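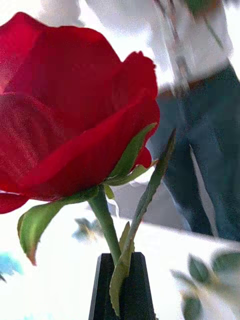

Anjani Saragih macht die Tür auf und hat die Gartenschere noch in der Hand. »Komm rein, ich bin gleich so weit«, ruft sie und ist schon wieder im Zimmer verschwunden. Ich hatte mir ein ordentliches Gespräch am Küchentisch vorgestellt, aber daraus wird nichts (zum Glück!), denn Anjani redet am liebsten beim Arbeiten.

Im Juli hat sie mit Raimonds Rebane ihr kleines Blumenatelier Skarneo eröffnet. 52 Vasen stehen im Lager, viele davon vom Flohmarkt. »Raimonds sagt immer, wir seien ein Vasenladen mit Blumenproblem«, sagt sie und lacht.

Und warum dann eine einzelne Rose? »Weil ich sie mir dann wirklich anschaue«, sagt Anjani. »Bei einem dicken Strauß guckst du einmal hin und findest ihn schön. Bei einer Rose siehst du, wie sich die Blätter am Rand nach außen rollen.« Rot und Schwarz zusammen, das sei ihr früher zu dramatisch gewesen. Inzwischen nimmt sie für tiefrote Rosen fast nur noch dunkle, kantige Gefäße. Die Blätter am Stiel lässt sie gern dran, solange sie nicht im Wasser hängen.

Raimonds sieht das anders, er ist fürs Üppige zuständig. »Ich will, dass es überquillt«, sagt er - und dann reden erst mal beide gleichzeitig.

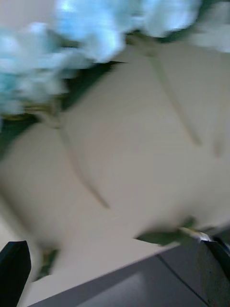 Hellblau und Creme sind seine Farben, am liebsten in bauchigen Vasen mit Rippen. »Die haben was von einem Kürbis«, meint er, »das nimmt dem Ganzen das Feierliche.« Über den Rand darf es ruhig hängen, und dazwischen muss Grün, sonst wirkt es ihm zu sehr nach Zuckerwatte. Anjani verdreht die Augen, gibt aber zu, dass die Kundschaft meistens nach seinen Sachen fragt.

Ich will noch wissen, was man zu Hause falsch machen kann. »Zu viel Deko drumherum«, sagt Anjani sofort. Raimonds überlegt länger. »Die Vase zu groß kaufen. Dann brauchst du jedes Mal 200 Stiele und stellst sie am Ende in den Schrank.« Er habe selbst 3 solche Exemplare daheim. Eins davon hätte er mir fast mitgegeben, aber ich war mit dem Fahrrad da.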